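Kalberg opens shared drinking water points and repair tables in 18 buildings

14/11/2025

Kalberg, the office and workshop space operator, has finished fitting shared drinking water points in 18 of its buildings. The work took seven months and ended with the Cikum building, where the last of the new corners opened to tenants in October.

Each corner has a water dispenser, a wall shelf for cups and a table that tenants can use for small jobs. In the workshop buildings the table doubles as a repair table for light electrical work. In the office buildings it is a plain standing table with no tools.

Kalberg began the project after a tenant survey last year. Of the 265 firms that replied, 118 said they bought bottled water every week and carried it up to their own rooms. Many of them also asked for a place outside their own unit where a cable or a plug could be fixed without clearing a desk first.

"Our tenants were hauling water up the stairs and storing it under their desks," a Kalberg spokesperson said. "They wanted it on their own floor, and they wanted somewhere to put things down while they waited. We put the two together and kept it simple."

The dispensers take refillable jugs, which are delivered and collected by Prernetier under a contract that runs through the end of next year. Tenants do not need to order water or return empties. A sheet on the wall at each corner gives the delivery days and a number to call if a jug runs out early. Use of the water is included in the rent – there is no separate charge and no card to tap.

The tables and shelves were supplied by Ban, a furniture maker that has worked with Kalberg on earlier refits. All of the tables have the same top, so that a damaged one can be swapped for a spare from storage. Ban will also inspect the fittings once a year.

Shared tables in the workshop buildings come with a short set of house rules. Tools that belong to the table stay on it. Hot tools go back in their holders after use and are unplugged before the user leaves. Personal items may be left out during the day but should be gone by closing time. 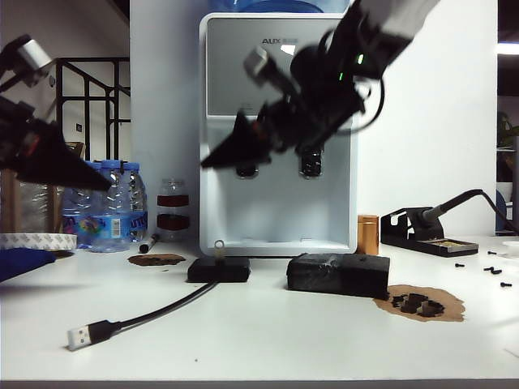 Tenants in the workshop buildings use the corners for more than a drink. Small repairs and test builds often start at the nearest free surface, and the water corner tends to be close by. On this white tabletop, a soldering iron rests in its black stand beside a tray of brass cleaning wool, with the dispenser at the back against the wall and the blue jug above it. Tape, a marker pen and a few plastic water bottles share the left side. Kalberg expects that kind of mix and has asked only that liquids be kept well away from powered tools.

Kalberg will review the corners in the spring. Tenants can send comments through the building portal or leave a note at the front desk. Two requests are already being looked at: a second table on the busiest floors, and a drawer for spare fuses and cable ties.

About Kalberg

Kalberg rents offices, studios and workshops to small and mid-sized firms. Leases start at three months. Floor plans and current openings are listed on the company's website.

Press contact: Kalberg Press Office, Cikum building, ground floor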